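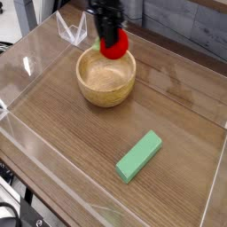

I have been meaning to write about the bowl since October, and every time I sit down to do it I end up washing up instead, or answering something, or going to look at the bowl. So this will be a bit of a ramble, and I hope you've got a cup of tea.

It came from Mwangi Lema, who has a lathe in the back of his shed at Pastgate and turns bowls there in the evenings when it's warm enough to feel his fingers. I paid him twenty pounds for it, which he said was too much and I said was too little, and we left it there. It's a light, honey-coloured thing with a good thick rim, the kind you can get your whole hand round, and inside you can still see the rings where it was turned. He told me what wood it was and I nodded very seriously and have completely forgotten. Sorry, Mwangi!

At first it was going to be for fruit. Everybody's bowl is going to be for fruit, isn't it? I had three lemons in it for a week and then I needed the lemons. After that it was keys, then post, then a tangle of chargers that made me cross each time I walked past. One evening I tipped the whole lot out, gave it a wipe, and decided it could simply be a bowl for a while.

The only company it keeps these days is a soft red strawberry and a mint-green block. The strawberry is about as round as a strawberry can be and still be one, a bit fuzzy, with a pale green leafy top, and it spends most of its life lying on its side. Put it down next to all that pale wood and the red looks twice as red. I'm very fond of it.

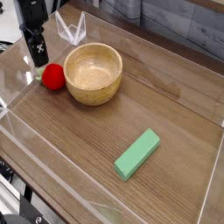 In the bowl or out of it?

I go back and forth on this more than a grown woman should. In the bowl, the strawberry looks tidy and rather pleased with itself, but then you lose that lovely grain at the bottom. Out of it, you get the rings and the soft shine of the inside, and the strawberry can lean up against the wall of the bowl like somebody waiting for a bus.

Tormod Strömberg came for supper and moved everything twice before he'd taken his coat off. He thinks the green block should stay well away from the other two, set at a slant, with plenty of bare table round it. I thought that was fussy, and then I tried it, and now I can't have it any other way (please don't tell him).
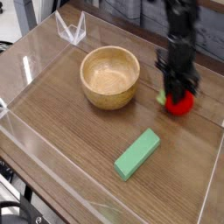 The bowl, the green block at its slant, and that red over on the right.

As for looking after it, Mwangi says a little oil now and then, wipe it with a barely damp cloth, and never leave it to soak. I've done it once so far, with an old sock over my hand, and then had to find somewhere for the bowl to sit while I went hunting for the other sock.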